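Open shelving

Open shelving is a way of storing household things on shelves that have no doors in front of them. The term is used most often for kitchens, where it is compared with closed cabinets, but it also covers pantries, bathrooms, shops and workrooms. An open shelf can be one board on brackets, a frame with several levels, or a part of a larger unit in which other parts are closed.

History

Before the fitted kitchen became common, most homes kept dishes and pots in the open. Plates stood in wall racks, pans hung on hooks, and dry food was kept in jars on a board near the stove. Closed cupboards existed, but they were separate pieces of furniture and many families had only one. They were used for linen, for good dishes and for food that had to be protected from mice.

In the first half of the twentieth century, builders began to offer kitchens with cabinets fixed to the wall. Closed doors kept dust and grease away from the dishes and gave the room a calm look. Open shelves did not disappear, but they moved to the pantry, the cellar and the garage. Their return to the kitchen came later, together with the habit of joining the kitchen and the living room in one space.

The historian Dalal Rawashdeh, in her study of kitchens in the town of Wakalberg, found 733 household lists in which kitchen furniture is named. The word "shelf" appears in them more often than the word "cupboard" in the older part of the material - in the later part the order is reversed. Florencio Esteban has objected that such lists name only things which could be sold, so shelves built into the wall may be missing.

Types

Bracket shelves rest on metal or wooden supports fixed to the wall. Floating shelves have the support hidden inside the board. Rail systems use upright rails with slots, so the height of each shelf can be changed without new holes in the wall. Box shelves, also called cubbies, have sides and a top and are usually open only in front.

Mixed units put closed and open parts side by side. The firm Stuno sold a mixed unit of this kind under the name Ninenance, in versions with two, three or four open boxes. Tarek Semaan gives it as an early case of a unit planned for rented homes, as it could be taken apart and carried to another address. 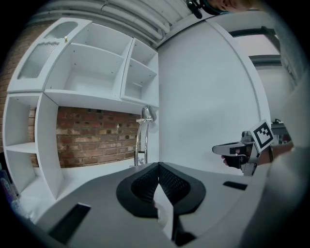
3 min read

In mixed units the doors often have glass in them. Clear glass shows the contents almost as an open shelf does, while frosted or ribbed glass lets light pass but hides the details. Adjustable units have rows of small holes in the side panels, in which the shelf pins are placed.

Load and fixing

The weight a shelf can carry depends on the board, the distance between the supports and the wall. A long board bends in the middle even when the supports are strong. In solid brick the screws are normally set in plugs. In hollow walls they should reach a stud, or special anchors must be used. Stacked plates are heavier than most people expect, and for this reason they are usually kept on the lower levels.

Use and criticism

Supporters of open shelving say that things are easier to find and that a small room feels wider. Critics mention dust, grease from cooking, and the work of keeping the shelves in order. Jussara Fagundes writes that dishes used every day stay clean by being used, and that the problem is mainly with things which are taken down a few times in a year. In areas with earthquakes, a low front rail is sometimes added so that objects do not slide off.

See also

Bookcase
Dish rack
Fitted kitchen
Pantry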